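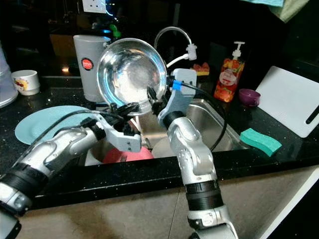
Amnuay Wannasri replied to the draft of this report by asking whether a currency that is allowed to float can still be said to carry a policy, and whether small importers notice the difference. The question has been retained as the starting point of the final version, and Section 2 was rewritten in response to it.

1. Purpose

This report examines how the depreciation of a home currency affects the costs of small importing firms, and how quickly those costs reach retail prices. It was prepared for the second-year unit in International Finance. Share markets and interest rates are considered only where they bear on the exchange rate.

2. Background

Under a floating regime, the central bank does not commit to a particular rate. It may nonetheless influence the currency through the cash rate, through public statements and, in rare cases, by buying or selling in the market. Firms that pay suppliers in a foreign currency carry the risk between the date of order and the date of payment. Larger firms commonly cover this risk with forward contracts. Smaller firms often do not, as the minimum contract size or the deposit required by the bank is beyond their means.

3. Method

Interviews were conducted with the owners of 9 importing businesses. Each was asked to supply invoices for two consecutive quarters. Firms were asked to state their terms of payment, their usual markup and whether any hedging was in place. Two of the larger respondents, Jindia and Pevholm, agreed to be named. Retail prices were taken from the firms' own price lists.

4. Findings

Pevholm, a furniture importer, pays its suppliers 55 days after shipment. It held no forward cover in either quarter. Its average invoice rose from 2,000 to nearly 3,000 in home currency over the period, although part of the increase reflected larger orders and could not be separated with the records available. List prices were left unchanged until the end of the second quarter.

Jindia, which imports kitchen textiles, had negotiated payment in home currency. Its supplier, Plelora, therefore bore the exchange risk and recovered it through a higher base price at the next renewal. The owner regarded this as a fair cost for certainty.

Samran Wiriya, commenting on these findings at the Tuesday seminar, observed that both arrangements passed the cost to the customer and differed chiefly in timing. The authors accept this view with respect to Jindia. The evidence for Pevholm is incomplete.

5. Limitations

The sample is small and was drawn from a single district, Kaewkla. Freight charges moved during the same period and were not recorded on a consistent basis. Invoices from one firm arrived after the analysis had been finalised and are listed in Appendix B without comment.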